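Search this site Enter keywords Go

The Deposit Can Comes Back to the Corner Store
12 March 2021
By the Dramorier Magazine staff

For years, taking back empties in Sirnesa meant a drive to the depot on Diler Road. Most people kept a bag in the garage and went when it was full. Since February, 34 stores in town have taken cans at the counter and paid the deposit in cash.

The change suits small shops. Kapoor Grocery, near the bus station, took in nearly 3,000 cans in its first month. Customers who bring a bag tend to spend the money before they leave - bread, milk, another drink.

Germany is often held up as the model. The deposit is part of the shelf price there, and the mark on the can tells the shopper it can go back.

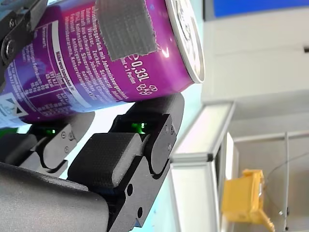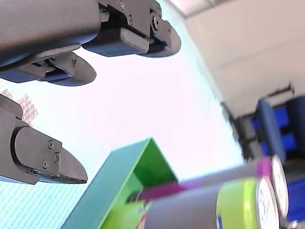

First picture: a 0,33L blackcurrant drink can with German text and a small white deposit or recycling logo.

Storage is the sore point. A full sack takes up room, and pickups come once a week. Two stores have set a limit of 30 cans per visit, and one asks for a phone call first if the load is bigger.

The town will decide on glass next. Bottles are heavy and they break, and shop owners want a higher handling fee before they agree to take them.

Related stories
What goes in the blue bin
Sirnesa bus station turns 175 parking spaces into a market
Diler Road depot changes its hours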